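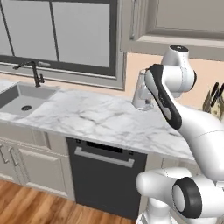
*White marble counter, sink at the left end, big dark-framed window.*

My neighbor sent me a brochure last week for the Stallano, a plug-in hybrid SUV from a brand called Premero. He's thinking of trading in his paid-off wagon for one and wanted my opinion. He has regretted asking me things before.

The number on the cover is 857. That's miles of combined range, gas and electric together, printed in type bigger than the name of the car. I don't doubt that somebody, somewhere, got 857 miles out of one. I'd like to know at what speed, and whether they had the heat on. The brochure has a footnote for this, and the footnote says "under controlled conditions." Fine. My life isn't run under controlled conditions. It's mostly run on a county highway with a headwind and a dog in the back.

My real gripe with plug-in hybrids is the one I've had for years. You pay for two drivetrains and then you carry both of them everywhere. When the battery is flat, you're hauling a heavy box for no reason. When it's charged, you're hauling an engine, a fuel tank and an exhaust. The sales pitch says you get the best of both. Maybe you do if you plug in every single night and your commute fits inside the electric range. How many people do that after the first winter?

I asked Valentyna Nechyporuk, who leased a Kobzar plug-in for work and drove it for 17 months. She charged it religiously at first. By the end the cable was still in its bag under the trunk floor and she was burning gas like everyone else, in a car that weighed more than the plain version. She liked the seats.

Daryna Antoniuk disagrees with me, and I'll give her space because she keeps her receipts. She lives 6 miles from her office, plugs in at home, and says she fills the tank maybe once a season. Her numbers hold up. But I told her that with a drive like that, a small used electric would have done the same job for a lot less money. She said she likes to visit her sister without planning stops. Okay. That's a fair point and I don't have a great answer to it.

What I don't buy is the dealer math. Hondside Motors, where my neighbor is shopping, has a sheet claiming the Stallano "pays for itself" in fuel savings. I went through it line by line. It assumes every weekday mile is electric, it leaves out the higher insurance, and it has gas going up every year while the price of power stays flat. Change just the first of those and the payback slides way past the end of the loan. There's nothing on the sheet about what a replacement battery costs, either. I called and asked. The guy said he'd get back to me.

So I told my neighbor to borrow one for a weekend, drive it until the battery is empty, and then go 20 miles up the grade toward the reservoir. See how it feels and write down what it burns. He has a test drive set up for June.

The wagon needs a wheel bearing, by the way. I can hear it from my porch.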